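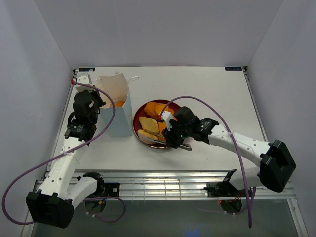 Figure 1. Bagging station, tongs method. Open handled bag at left, plate of bread-type pieces at right.

Reports > Food Handling > Moseo Packing Study > Progress Report 2

Moseo Packing Study: Second Progress Report to Hetia

Period covered: through the end of May

1. Purpose of this phase

The Moseo study looks at how small baked items are moved from an open plate into a paper carrier bag at the point of sale. Phase 1 set the station layout. Phase 2, reported below, deals with the transfer itself: grip, order of removal, placement in the bag, and damage to the item. The work was carried out at the Grasance test room under the terms agreed with Hetia.

2. Station layout

The layout was frozen at the start of the period. It consists of a white rectangular tabletop with plain grey walls at the back and sides. The bag stands upright on the left half of the table with its mouth open. The plate goes to the right of the bag, near the center of the table. Items are lifted with metal tongs.

A dark red plate was adopted for the main series. Pale items show up well against it and their edges are easy to find when trials are reviewed. The orange items are less distinct, and reviewers have been asked to mark any trial where the edge of an item is in doubt.

The bag in current use is light blue outside, pale inside, with two thin white loop handles. Bags are opened by hand before the trial starts. The rear edge of the mouth does not always stand even. This was noted as a variable and left uncorrected, as a counter clerk would not normally straighten it.

3. Work completed

A total of 200 transfers were planned for the period and 136 were completed. The shortfall has one main cause. The first delivery of bags from Quartey had handles that pulled loose on opening, and trials were held until replacement stock arrived. Trials resumed the following Saturday.

Each load is a mix of shapes: rounded pieces and flatter slices. Pieces are allowed to overlap on the plate. Single-layer loads were dropped early in the period as too easy to be useful.

4. Results to date

Of the completed transfers, 31 were logged with a fault. The faults fall into these groups:

- Item caught on the front rim of the bag and had to be lifted again.
- Handle folded inward across the mouth.
- Tongs closed on two overlapping pieces.
- Surface of the item marked by the tong tips.

The rim fault was the most frequent. It occurred mostly with flat slices brought in level. Turning the slice on edge before it reaches the bag removed the fault in the short check made so far, but the check was too small to report as a rate.

Double pickup was limited to the overlapping pieces. Taking the top piece first is now written into the procedure. Marking was seen on soft items only and was slight.

No bag tipped over during a completed trial. The first piece placed appears to steady the base, and the procedure now calls for a rounded piece to go in first.

5. Changes to procedure

The following changes took effect in the last week of the period:

- Both handles are checked before the first pickup and moved clear of the mouth.
- Tong tips are wiped between loads.
- The plate is set down with its near rim on the table mark.

6. Supplies and budget

Spending is under plan because of the trial shortfall. The unspent amount is carried in the supplies line and will be used for the remaining loads. Quartey replaced the faulty bags at no charge. No change to the total is requested.

7. Next period

The remaining 64 transfers will be run first, with no further change to layout or bag stock. A short series with a narrower bag follows if table time allows. The draft handling sheet for counter staff will be sent to Hetia with the next report. A decision is needed from Hetia on whether glazed items fall within scope; the present loads include none.

Last updated: May

Contact the Grasance project office | © Grasance | Back to top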